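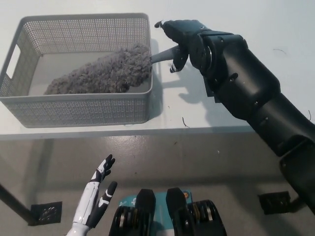 It was the best pea she had eaten in years, one grower told us over the fence last summer, and could she please have enough seed for a full row? We heard much the same from plot after plot, and we are delighted to be able to say yes at last.

**FETDEN SEED LIBRARY OPENS ITS DRAWERS TO ALL GARDENERS**

Fetden, April 9, 2004

The Fetden Seed Library, which lends vegetable seed to gardeners and asks for a little back at the end of the season, is opening to everyone this spring. Until now it has been open only to plot holders on the Fetden allotments. From today anyone with a bed, a border, a balcony or a couple of decent-sized pots can join in, wherever they live.

There are 2263 packets ready to go out. All of them were filled by hand over the winter from last year's crops, and all come with a growing sheet, a label and a small paper envelope for the seed you save.

The library holds 24 kinds of vegetable this year, most of them peas and beans, with a few lettuces and tomatoes for people who like a bit more of a project. Two of them are being lent for the first time, and we are very excited about both.

**Skimitis** is a tall climbing pea. It wants a good high support (ours went straight over the top of the canes and started back down the other side) and it crops over a long stretch, so you can pick a bowlful every few days instead of facing a mountain of pods in one go. The flowers are purple and white, the pods are pale green, and the peas are sweet enough to eat raw while you are supposed to be weeding.

**Erraji** is a short, sturdy broad bean for sowing in spring. It stood up well on our windiest beds with only a bit of string around the outside of the block. The beans are small and a lovely deep green, and they keep that colour when cooked. 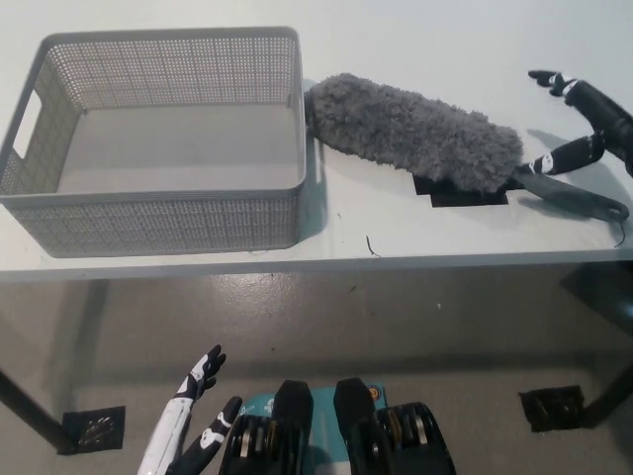
But don't peas and beans all cross with each other if you grow them side by side? Several people asked that at our open morning in February, and it is a very good question. Peas are easy. They nearly always pollinate themselves before the flower has opened, so two kinds can grow fairly near each other and still come true. Broad beans are another matter. Bees love them and carry pollen from plot to plot, and a bean saved from a mixed patch may grow into something quite different from its parent.

For that reason we are asking Erraji borrowers to grow only the one broad bean this year if they mean to return seed. If your neighbour has a different kind just over the hedge, by all means borrow Erraji and eat the lot – simply tell us in the autumn and we'll lend you something else next time. Nobody will be struck off for it!

### How borrowing works

Each member may take up to 6 packets a season. There is no charge for the seed. Sow it, grow it, eat most of it, and leave a few of the healthiest plants alone to ripen fully. Choose those plants early and tie a bit of bright wool round them, or somebody in the house will pick them for supper.

For peas and beans, leave the pods on the plant until they are brown and papery. If the weather turns wet, pull up the whole plant and hang it upside down in a shed or garage. Shell the pods when they rattle, spread the seed on a plate for another fortnight, and throw out anything small, split or nibbled. Put the rest in the envelope with the name of the variety, the year and where it was grown.

Lettuce needs more patience. It has to bolt, flower and go fluffy before there is any seed to collect, and by then it takes up a surprising amount of room. Tomato seed is scooped out with its jelly, left in a jar of water for a few days, then rinsed and dried. The growing sheet for each one goes through it step by step.

We ask for twice as many seeds as you borrowed, if you can manage it. A bad year is a bad year, though, and slugs are slugs. If you have nothing to send back, a short note on what went wrong is really useful and we read them all. Last year's notes are the reason the climbing French beans now carry a later sowing date.

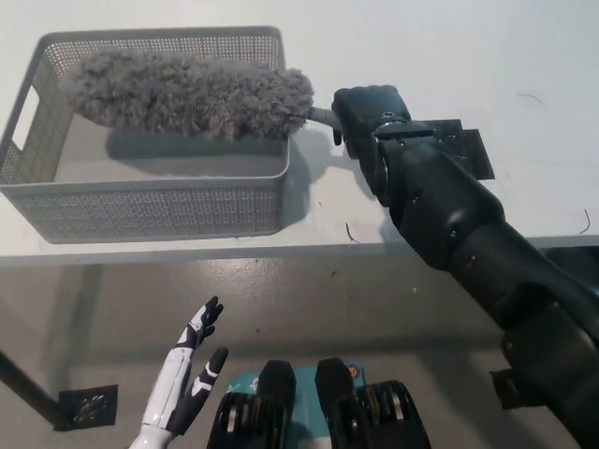

A reader in Dullis writes that she has only a paved yard and wonders whether it is worth her while joining. Yes, very much so! Erraji will grow in a deep pot, five or six plants together, if it is kept well watered once the flowers come. The lettuces are happy in a window box. Skimitis would be hard work in a container on account of its height, but we would love to hear from anyone who gives it a go against a sunny wall.

Dullis gardeners will also have their own collection point this season, in the porch of the village hall, so there is no need to make the trip over to Fetden. Returned seed can be left in the same place from September.

### Joining

Pick up a form from the allotment shop at Fetden or from the hall porch at Dullis, or send a stamped addressed envelope to the Seed Library at the shop and we will post one to you. Tick the varieties you would like and put down a second choice for each. Erraji should be sown as soon as it arrives, so please get those requests in first. Skimitis can go in until the end of May.

New to saving seed? We are running a hands-on afternoon in late summer with trays of dried pods to shell and plenty of tea. The date will go up on the shop noticeboard when we can see how the crops are coming along. Children are very welcome, and tend to be quicker at shelling than the rest of us.

**Notes for editors**

The Fetden Seed Library is run from the allotment shop at Fetden. Varieties are lent for home growing only and may not be sold on. Growing sheets for Skimitis and Erraji can be supplied for reprinting in gardening columns and club newsletters, free of charge, on request to the shop.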